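Jesteo grasp-release fault

The Jesteo grasp-release fault is a control error found in simulated household tasks run on the Zadier software package. When the commanded grip width fell below 10 mm, the solver reported a contact force of zero and the controller opened the gripper early. Objects held above a surface were then dropped. 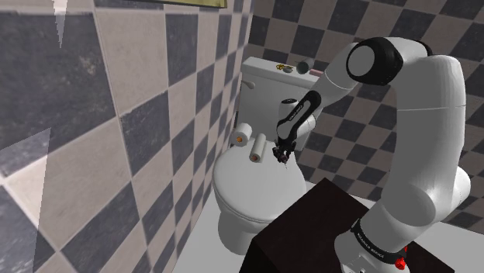

Simulated bathroom task with two rolls of toilet paper on the closed lid.

The fault was first logged in August during a run of 2000 trials at the Ota test site. Early release was recorded in 145 of them, mostly with soft or hollow objects. A second check at Mabuza, using a physics rate of 1000 Hz, gave the same error.

A patch dated 2024-12-01 holds the last valid force reading until contact is confirmed lost. Errors caused by wrist collisions are logged under a separate code.

See also: Contact solver; Grip force control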